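Housekeeping Operations, Unit 4: Washing and Drying of Dishes in Small Guest Houses
Handout prepared by Fernanda Veloso

Please read before the practical class in June. Bring the Konari workbook, pages on kitchen hygiene, and your own pen.

4.1 Why we separate washing from drying

In the last unit we spoke about the guest rooms. Now we go to the kitchen of a small house, with few staff and no dish machine. In such a kitchen the washing is usually done well and the drying is done badly. A plate which was washed correctly can become dirty again from a towel that was used for the whole morning. For this reason many inspectors look first at the towels.

Air drying is the method we teach in this course. The dishes stand apart from each other, the water runs down, and no hand or cloth touches the eating surface. It takes more time and more space, and you must plan for both. 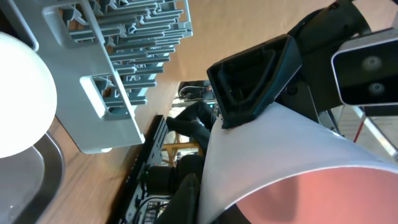 The planning begins with the number of guests. The Stavier guest house, our case study, serves breakfast in 2 sittings. If the manager has cups for one sitting only, the second group waits or receives wet cups. Both are complaints we find in the guest book of Stavier. The owner wanted to buy a machine. After a calculation, she bought more cups.

4.2 The calculation

Take all pieces used in one week and divide by the number of sittings in this week. At Stavier the total was 1,015 pieces for 14 sittings. The result is between 72 and 73 pieces for each sitting. The racks in the house could hold 70. You see that the problem was small, but it came back every day.

Exercise: repeat the calculation for the Girnar hostel, where the racks hold some 300 pieces and there is only one sitting each day. Which weekly total can the hostel manage without towels? Write your steps, not only the answer.

4.3 Shape and drainage

Flat plates drain fast. Deep pieces are slower, and pieces with a hollow foot keep water in the foot when they are turned over. Put deep pieces with the opening down and a little inclined, so that air can enter. Do not put one inside another before they are dry.

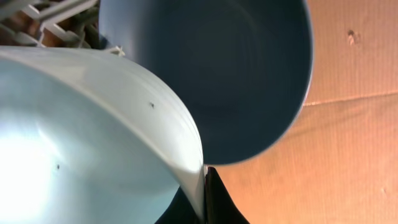

Fig. 2. A large bowl in pale blue.

4.4 Storage

Tsakiris, in the chapter given to you last week, recommends closed cupboards for everything. I agree for glasses. For plates in daily use I think an open shelf is acceptable if it is far from the stove and is wiped each evening.

For next class: finish the Girnar exercise and read 4.5 in the workbook (cutlery).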